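Bolport is a big laundry. Hotels send it sheets, shirts, and towels, and 866 towels can come through in one shift. People used to pick up and hang every single thing by hand.

Cloth is hard for a machine. A box always keeps its shape, but a towel flops and bunches up in a new way each time. So the workers at Bolport show the machine how the job is done. They hold a gripper with soft orange fingers and do the work with it — grab, lift, hang, let go.

A blue towel is squeezed between the two fingers, near a rod with white hangers on it.

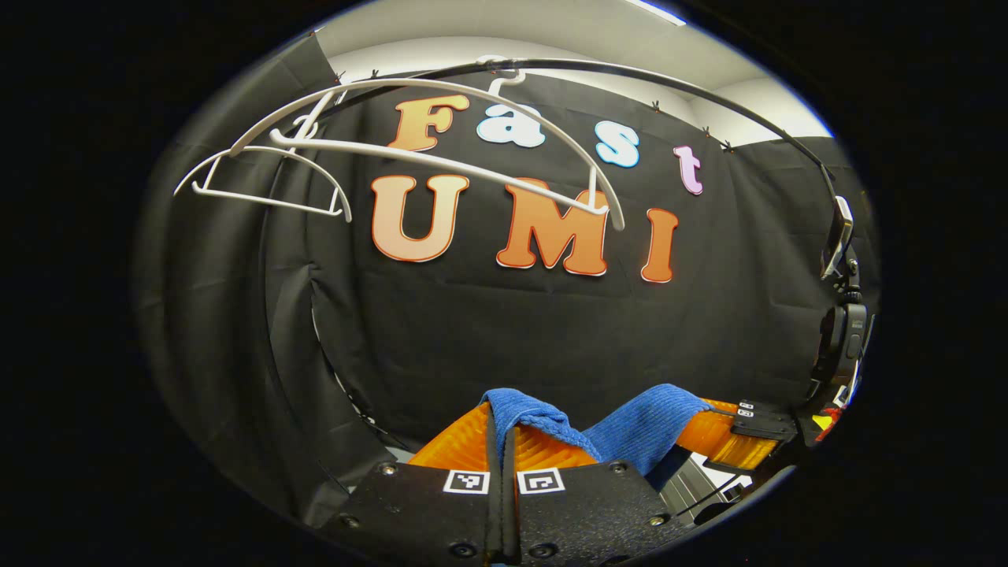

## What happens to the workers?

There are 23 people on the laundry team. Two of them now teach the machines instead of hanging cloth. The others still check for stains, fix rips, and pack the carts. Some like the change because their arms get less tired. Some miss the old job and the talking that went with it.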